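Home Data Docs Changelog Get involved

We use cookies to remember your language and whether you have seen this notice. OK / Settings

Kendum: everyday colour names from Hulunville
Updated in May by the Kendum team

Kendum is a small open dataset of what people call colours when you put a painted card in front of them and let them talk. It has 800 answers to 50 cards, all collected in Hulunville, and it is a joy to read. We thought we'd get a lot of "blue" and "green" and a bit of squabbling over "beige". We did get the squabbling. We also got "bus seat", "old pond", "the good towels" and "not quite custard", and we kept every one of them exactly as it was said.

After tidying up spelling there are 177 different names. Some turn up again and again. A great many turn up once, and if you only have ten minutes to spend with this data, sort by frequency, scroll to the bottom and read upwards!

What's in the folder

answers.csv has one row per answer, 12 columns
cards.csv has one row per card, with measured colour values
names.csv has the tidied names and how often each was used
notes.txt is the odds and ends people said while making up their minds
CHANGES.txt is what it sounds like

Everything is UTF-8, comma separated, with a header row. Quotation marks inside an answer are doubled. If your spreadsheet turns "May green" into a date, import the column as text. We lost an evening to that one.

How the answers were collected

We had a table at the Friday market, next to the plant stall, and later a second one inside the Clirkemari arcade where the light is steadier. Anyone who stopped was shown cards one at a time on a grey cloth and asked, "What would you call this?" There was no list to pick from and no time limit. People could pass, and a pass is recorded as PASS in capitals so that it doesn't get mixed up with anyone who said "pass" as a colour (no one has yet, but we live in hope).

Each card was shown the same number of times. The order was shuffled between people, with one rule: two neighbouring shades never came one after the other. In our first trial we let them, and everybody started saying "same again but darker", which is a lovely answer and no use at all for comparing cards.

We wrote down the first full answer. If someone changed their mind, the second answer is in the column second_try and the first one stays where it is. Please don't overwrite one with the other. The switches are some of the most interesting rows in the file, especially around purple, where people begin very sure and then wander off towards "plum", "aubergine" and "whatever my front door is".

Columns in answers.csv

answer_id: a number, never reused
card_id: matches cards.csv
place: market or arcade
light: daylight, mixed or indoor
session: a letter code
position: where the card came in that person's run
age_band: broad bands only, may be blank
first_language: as the person gave it, may be blank
answer_raw: exactly what was said
answer_tidy: our cleaned version
second_try: blank if they stuck with it
flag: see below

Flags

A flag of T means the person touched or tilted the card before answering. C means someone next to them joined in. Q means we asked them to repeat it. Friends joining in happened constantly, and it was the best part of the day, but if you want independent answers you should drop the C rows.

How names were tidied

Lightly! We lower-cased everything, fixed spelling and merged "grey green" with "grey-green". We did not merge "green grey" with "grey green", as the people we asked were quite firm that these are different colours. We left "light", "pale" and "pastel" alone too. Thing-names such as "brick" or "school jumper" are kept whole.

The tidying was done with Yu, a little script that lives in the tools folder. It reads a plain list of replacements, so if you disagree with ours you can edit the list and run it again. Two people went over the results separately and then argued. Where the argument didn't settle, the raw answer won.

The blue-green problem

The cards between blue and green got the widest spread of names in the whole set, and we could happily talk about them all night. "Teal" is popular but far from the only choice: "petrol", "bottle", "sea", "duck", "dark turquoise" and plain "green" all have their supporters. Several people told us, in a tone that allowed no discussion, that teal is a blue. Several others said the opposite at the very same table.

Some of this must come down to surface and light. Our cards are flat and matt, which is fair but a bit artificial, because in daily life colours arrive on tiles, coats, plastic and car doors, with shine and shadow all over them. A textured surface can hold several colour names at once.
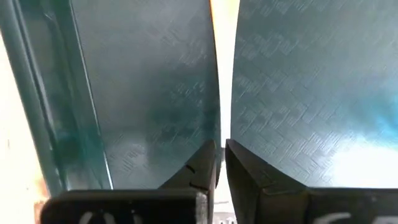 Dark teal-green with a fine criss-cross texture, going to a pale blue-white where the glare falls.

We'd love to build a second set with shiny and patterned samples next to matt ones of the same paint. If you have done anything like it, please get in touch.

Known gaps

All the answers come from one town. Market mornings bring in more older people than younger ones, and the arcade only partly evens that out. Children's answers are not included. We did not test anyone's colour vision, and we never asked about it, though a few people mentioned theirs and those remarks are in notes.txt with anything personal removed.

Card 31 picked up a scuff partway through. Answers given after the scuff are still in the file, under session codes starting with S.

Good uses, and a few poor ones

Please use it for teaching, for word games, for naming palettes, for arguing with your family. It works nicely as a first dataset for learners as it's small enough to read from top to bottom. It is too small to tell you what English speakers in general call anything, and it shouldn't be used to guess someone's age or background from their words.

Sharing and changes

Copy it, change it, print it on a tea towel. We only ask that you say where it came from and note any edits. Corrections are very welcome: open an issue with the answer_id and what you think is wrong. New cards are being painted now, mostly browns, and the browns are already causing trouble.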